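# Hand-held gripper comparison, Favelville, August

Notes and pictures from the August bench comparison at the Favelville site. Two finger sets were under test on the same hand-held body: the Dillow set, which is stiff and flat-padded, and the Biletti set, which flexes along its length and has a softer pad. Both were run through the same logging software and the same Leitner tracking build. The aim was to pick one set for the autumn work and to write down the settings, so that the next comparison starts from the same place.

Captions are short. Numbers are in the notes after each picture. Full logs are on the group drive under the August folder, sorted by finger set and then by operator.

## Table work, both hands

Each finger set was run for 300 two-handed trials. A trial starts with both grippers open above the work area and ends when both are open again and clear of it. Timing comes from the finger encoders, and the overhead view is used only to check the start and end marks.

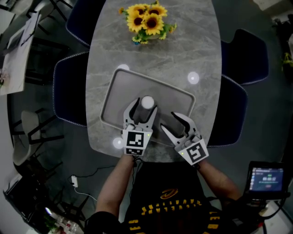
Grasp height had more effect on the results than finger stiffness did. The Dillow fingers gave the most repeatable closing width when they took a standing cylinder low, and the left gripper is doing that with the white cylindrical object on the tray, fingers around its base, while the right one waits open. Grasps taken near the top of the same kind of part tipped it during release more often with both sets. The log records closing width and closing time but has no field for grasp height. One should be added.

Bimanual timing, for reference:

- Closing command to stable width, Dillow: 500 ms median.
- Closing command to stable width, Biletti: 900 ms median. Most of the difference is finger flex settling after contact.
- Width noise at rest, both sets: below the threshold we care about.

The Biletti figure looks worse than it is. Contact happens at nearly the same moment for both sets, and the part can be lifted before the width reading settles. The segmentation script waits for a stable width, so it marks the grasp late. If the Biletti set is chosen, the script should switch on first contact and ignore the settling tail.

Tracking notes from the same runs. Glare from ceiling lights on a polished tabletop lowers marker contrast when the line of sight is shallow. From overhead it made no measurable difference. Exposure was locked in the Leitner build before the first trial and left alone. Auto exposure was tried in an earlier session and produced brightness steps every time a sleeve crossed the view, with lost markers at each step.

Dropouts were counted per trial. The longest was 9 frames, with the Biletti set, during a crossing move where one hand passed over the other. Dropouts of one or two frames are filled by the filter and can be ignored. Anything longer than five is flagged in the log.

## Tool-side view

The second group of runs used the camera on the gripper itself. The questions here were how much of the view the tool takes up, how well a second gripper's marker reads from that angle, and whether the background helps or hurts the pose estimate.

Tool blockage is the main cost. The gripper's own body covers the lower half of the view, so a part held close in and low is lost for part of the approach. Tilting the mount up recovers the far field but moves the finger contact area further out of view. We left the mount at its stock angle for all logged runs and would not change it without repeating the calibration.
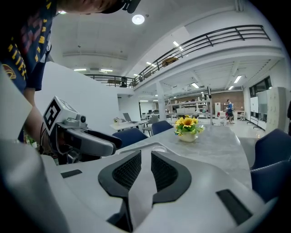

Marker reading between tools was better than expected at short range. A square marker tilted toward the camera was picked up reliably until the angle became steep, and the failures were clean: the marker was either found with a good pose or not found at all. False poses were rare enough that no extra filtering was added.

Background texture is a help. Brick, railings and shelving give the visual odometry plenty of fixed features at mixed depths. Bare white walls and locker doors give it very little. For runs facing a plain wall, drift went up, and it came back down as soon as the operator turned toward the open part of the room. Repeat runs should face the same way for both finger sets or the drift figures cannot be compared.

## Results

The Dillow set goes forward for the table tasks. It settles faster, the width signal is easier to segment, and it needed no change to existing scripts. The pads mark soft parts slightly, which is acceptable for the current list.

The Biletti set stays available for thin or fragile parts. It was the more comfortable of the two over a long session by operator report, though comfort was not scored.

Open items:

- Add grasp height to the trial log.
- Change the segmentation trigger to first contact, with the old behavior kept as an option.
- Repeat the tool-side runs with a fixed heading.
- Check cable strain relief at the gripper body after some 500 more cycles.
- Recheck the Leitner exposure lock after the next firmware update. The last one reset it to auto without a warning.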